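Open day at Grastora, 2026-08-27

Two floors of home and office stuff, and I spent most of my visit on waste baskets. No regrets!

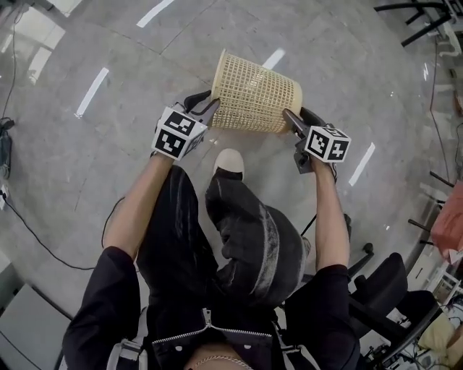
Ffion Price wrote to me afterward that mesh is a pain with pencil shavings and that she lines hers with a sheet of newspaper, folded up the sides so it doesn't slump. Fair point, Ffion, and I'm stealing the newspaper trick. I still like the cream mesh one best, with its little square openings and the solid rim around the top. It narrows a bit toward the bottom too, and my desk at home has a very mean gap next to it (whoever designed that desk never owned a basket).

The floors are gray marbled tile, polished, so wear shoes with some grip. I went in sandals back in May and slid all the way to the Triltora lamps.

After the baskets I had a look at the shelving, sat in far too many chairs, and picked up the Kuroda catalog, 596 pages of it, which I then had to carry to the bus stop. Coffee was free, the cookies went fast. The 46 bus stops right outside, but the last one back leaves early, so check before you settle in with the catalog like I did.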